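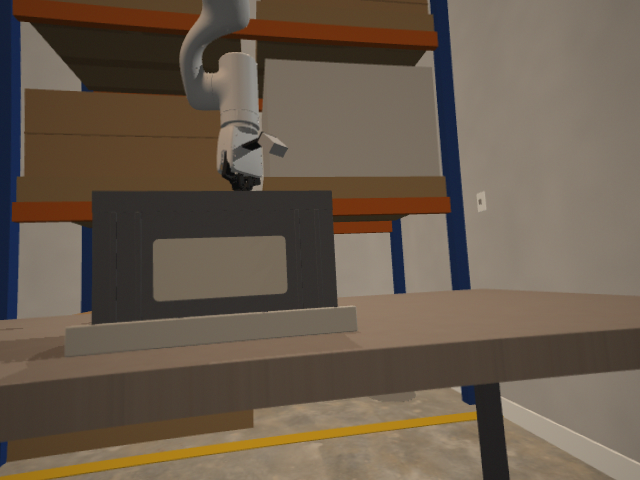

The Last Night at the Branham

Print this story | E-mail to a friend

Florante Villanueva had the ticket in his shirt pocket for five months before the show. He bought it in May, the morning they went on sale, standing in the hallway at work with his phone plugged into the wall. It was 148 dollars with the fees. He told his sister it was 100.

The band was Pludeck. They had broken up when he was in his twenties and he had seen them once, in a bar, with maybe half the people there facing the other way. Now they were playing the Branham, which held 2,318 people, and it had sold out before lunch.

He drove down after his shift. It was a long drive and he listened to the second record twice and the first one not at all. He had never liked the first one much, though he would not have said so to anybody who was going to the show.

The parking lot on Villalobos Street wanted 20 dollars, cash only. He had a ten and some ones. The kid at the gate looked at the ones and then at the line of cars behind him.

"Go ahead," the kid said. "Park by the fence."

He parked by the fence.

The line for the doors went down the block and around the corner, past a shoe repair place and a bank. Florante stood behind a couple who had brought their daughter. She was ten or eleven and had on a Pludeck shirt that came down to her knees. It was an old shirt, the gray one with the ladder on the back, and he knew it right away. He had owned the same one. He had left it in an apartment when he moved.

"Where did you get the shirt?" he asked.

"It's my mom's," the girl said.

"It's a good one."

"It's itchy," she said.

Her mother turned around and smiled. She asked if he had seen them before and he said once. She asked where.

"Prondo's," he said. "On the hill."

"I was at Prondo's," she said. "The night the lights went out?"

He thought about it. The lights had not gone out the night he was there. He remembered a red bulb over the drums and a man selling peanuts out of a paper bag. But she looked so pleased that he stopped for a second before he answered.

"No," he said. "It must have been a different night."

"They played the whole end of it in the dark," she said. "Someone held a flashlight on the drummer. You should have been there."

"I wish I had been," he said, and that was true.

The line moved. A man in a yellow jacket went through Florante's pockets and gave him back his keys. Inside, the carpet was new and the bar was where the coat check used to be. He bought a beer and did not look at what it cost. His seat was in the balcony, fourth row, on the aisle. He had to stand up five times to let people by.

The opening band was two brothers with a keyboard. They were fine. They thanked everyone for coming early.

Then there was the wait. Florante had forgotten about the wait. Men in black shirts came out and taped things to the floor and went away again. One of them tested the same guitar for so long that people began to clap when he stopped, and he gave a small bow. The man in the next seat was eating pretzels and offered the bag. Florante took two.

"You think they'll do 'Boxcar Winter'?" the man asked.

"They'd have to," Florante said.

"They didn't do it last night. My cousin went last night."

"They didn't do it at all?"

"Not at all."

Florante drank the rest of his beer. He had not looked up the song lists from the other shows. He had been careful about it. He had turned off his phone twice at work when somebody sent him something. Now he knew this one thing and could not put it back.

The lights went down and everybody stood. The four of them walked out from the left side, and they were older, which he had expected, and the bass player had a cane, which he had not. She leaned it on the amplifier and picked up the bass and they started.

It was loud. It was much better than he had thought it would be. The singer could not get up to the high part in the third song, so he held the microphone out and let the floor sing it, and the whole floor sang it. Florante sang it too. He had a bad voice and it made no difference. He looked for the girl in the gray shirt but there were too many heads.

They played for an hour and a half and left and came back. The singer said it was the last night of the tour and the last night of the band, and this time he meant it. Someone yelled that he had said so before. "I know," the singer said. "I was wrong."

They played one more song. It was a slow one from the first record. Florante knew all the words, and somewhere in the second verse he sat down – the only person in his row who did – and listened to it from there with the backs of people's coats in front of him.

They did not play "Boxcar Winter."

It took a while to get out of the balcony. On the sidewalk a man was selling posters from a cardboard tube, and Florante bought one with the money he had not paid for parking. He walked back to Villalobos Street with it under his arm. The kid was gone and the gate was up.

The car was cold. He laid the poster across the back seat, started the engine, and looked through the records on his phone until he found the first one. He let it play from the beginning. There were six cars ahead of him at the light.

Posted Nov 2, 2025

3 comments | 11 shares

Contact | Back to top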